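Film & Serie > Kino > Fragen zu Filmstarts

Abspann bei "Ondow": lohnt es sich, sitzen zu bleiben?

doltik73
Wir wollen morgen in die Vorstellung um 20 Uhr und müssen danach noch die Bahn erwischen. Der Film ist ja ziemlich lang, und im Programmheft steht nichts darüber, ob nach dem Abspann noch eine Szene kommt. Beim ersten Teil war ich zu früh draußen und habe das mit dem Brief verpasst. Bitte nicht verraten, was passiert, mir reicht die Angabe, ob und wann. Und muss man die Serie dazu gesehen haben? Ich kenne nur die ersten zwei Folgen.

Baptista
Es gibt eine Szene, und zwar mitten im Abspann, nach den gezeichneten Bildern. Bis dahin dauert es ungefähr so lange, wie man zum Jackeanziehen braucht. Ganz am Ende kommt nur noch Musik, da könnt ihr ruhig gehen. Ich war im Juni in der Voraufführung und bin bis zum Schluss geblieben, der Saal war da schon fast leer.

Zur Serie: Die Handlung des Films spielt 1804, also vor allem, was in der Serie erzählt wird. Man versteht ihn ohne Vorkenntnisse. Nur der Name Uren fällt einmal, und wer die Serie kennt, weiß dann, wohin das führt. Mein T-Shirt zum Film ist übrigens auch endlich gekommen, Versand hat fast 40 Tage gedauert.

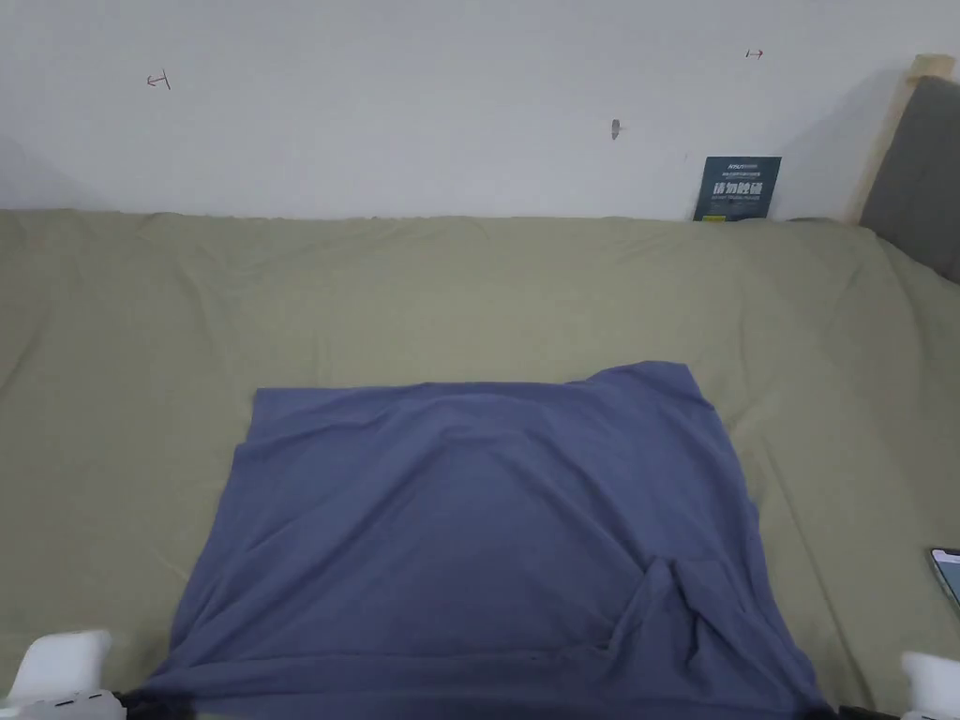

Blaugrau auf grünem Laken

Falls ihr die Wahl habt, nehmt die Fassung mit Untertiteln. In der Synchronfassung hat die Hauptfigur eine andere Stimme als im ersten Teil, daran musste ich mich erst gewöhnen.

kinogast_uren
keine ahnung wegen abspann, bin vorher raus. fand teil 1 besser

Spätvorstellung
Die Angabe von Baptista stimmt, mit einer Ergänzung: In unserem Kino wurde gleich beim ersten Namen das Licht angemacht, und viele sind aufgestanden. Die Szene lief trotzdem. Plant für die Bahn lieber etwas Luft ein, vor dem Film lief bei uns sehr viel Werbung. Am Eingang wissen sie meistens, wann die Vorstellung endet, also vorher kurz fragen.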